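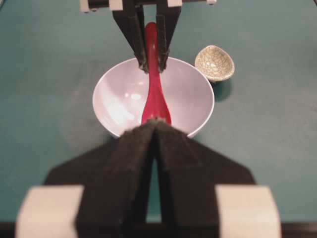

Talking bottles, bibs and cold floors with the maker of the Stito

July 18, 2016

She picks up on the second ring and says she has until the baby wakes up. So we go fast.

The Stito is a bottle warmer. Small one, plugs in by the bed, no screen. She started on it when her first was four weeks old and the kitchen was down a flight of stairs. "I was doing that trip three times a night," she says. "Cold floor. Baby screaming upstairs, my husband pretending to be asleep. I thought, why is the warm water so far from the crib."

First version was ugly, she admits. It heated fine but it beeped. "A beep! At 3 a.m.! I don't know what I was thinking. My sister tried it for a night and brought it back in a grocery bag."

The beep went. Now there is a small amber light on the base that goes off when the bottle is ready, and that's all it does. Parents asked for an app. She said no, and she still says no. "You have one hand. The other hand has a baby in it. Where is the phone supposed to go?"

She does the work out of a rented unit in Gratley, two rooms over a dry cleaner. The first order was 2000 warmers, which was more than she wanted, but the factory would not go lower. They came in October, all at once, on a day it rained. Boxes up the stairs, boxes in the hallway, boxes in her mother's garage. Of those first ones 13 came back. Mostly loose plugs, one that had clearly been dropped in a bathtub. She replaced that one too.

Money was tight for a while. She doesn't love talking about it. "I'd put in what we had for a car. We drove the old car." A second run of 2000 is on the way now and she says she is sleeping better, or would be, if not for the new baby.

Who buys it? Not who she expected. She figured new moms. A lot of them are grandparents, who keep one at their own house for weekends. And dads on the night shift, she gets long emails from those. "They write at four in the morning and they tell me everything. What he ate, what he threw up. I read all of them."

On to bibs, because there are bibs now too. The line is called Manurung and it's for the next stage, six months and up, when the bottle is only half of it and the rest is mashed carrot. Long sleeves, snaps at the back of the neck, a pocket deep enough to catch things. She made 1000 to start. Learned from last time.

Why snaps? "Velcro eats everything in the wash. I lost a good sweater." Why at the back? "He can't reach it." He being the older one, who can get out of anything with a front closure and has done it at two weddings.

I ask about the other name on her list, Student, and she laughs. That's a toddler cup. Two handles, a weighted base, and a lid that comes off when they're ready to try without. She named it because her son was learning to drink and was, she says, a bad student. Not out yet. The lid leaks if you hold it sideways, and they always hold it sideways. She has been through four lids and doesn't want to give a date.

Any advice for parents buying all this stuff for the first time? She thinks about it.

"Buy less. I know, I sell it. But people fill the room before the baby comes and then half of it is in the way. Get the crib, get diapers, get something to feed with. Wait a couple weeks and see what makes you mad. Then go buy somthing for that."

And is warming the bottle even needed? Plenty of babies take it at room temperature. She agrees right away. Her second one does. "Doesn't care at all. Drinks it out of the fridge. I have have a whole garage of warmers and she wants it cold."

Then a noise on the line, small, then not small. She says that's her, she has to go, email her the rest.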